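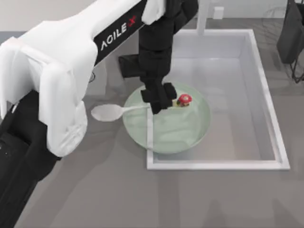
Callum Holroyd wrote in to say that you must never wash a mushroom, that his mother never did, and that anyone who puts one under the tap deserves the soggy omelette they get. I have had this told to me so many times that I finally did what I do with all kitchen rules, and tried it both ways.

I weighed out 200 g of ordinary closed-cup mushrooms, rinsed them in a colander, shook them and weighed them again. They had gained 2 g. The lot I wiped with a damp cloth fried no better, and took a good deal longer to get ready. Leave them to soak in a bowl and they may well do worse, but who does that?

Some other rules that came in the same post:

Salt them late. I am half persuaded. Salted at the start, they let their water out and sit in it for a while. It does boil off if the pan is wide enough and you leave it alone. A crowded pan does more harm than early salt.

Keep them in a paper bag. Fair enough. Mine were still firm after a few days in paper at the bottom of the fridge, and the ones in the plastic tray had gone slimy on top. I can't see that the special cotton mushroom bags they sell at the market in Durport do anything the paper doesn't, and they have to be washed.

A silver spoon in the pan turns black if the mushrooms are poisonous. Rubbish, and dangerous rubbish. A reader in Skakcombe had it from a neighbour. No spoon, onion or clove of garlic will tell you whether a wild mushroom is safe. If you don't know what it is, don't eat it.

Peel them. What for? The skin is perfectly good. I peel the odd big flat one when the top has gone leathery.

Freeze them raw. You can, but they come out like wet flannel. Slice them, fry them in butter for 10 minutes, let them cool and freeze them flat in a bag. I used the last of my August batch in a pie at Christmas and had no complaints.

Then the worktop. Mushroom juice leaves brown marks if it sits, and I've been told to use lemon, bicarb, toothpaste and a paste of all of them together. Washing-up liquid and warm water, straight away, does for most of it. I wouldn't put lemon anywhere near marble or limestone, whatever the label on the bottle says about being natural. 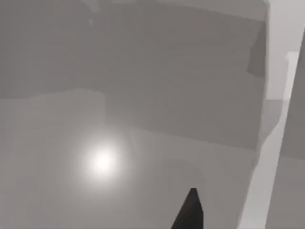 Plain grey surfaces: wipe up spills as you go.

For old stains on a white plastic board, thin bleach and water for 12 minutes, then rinse well. Toothpaste just made mine smell of mint.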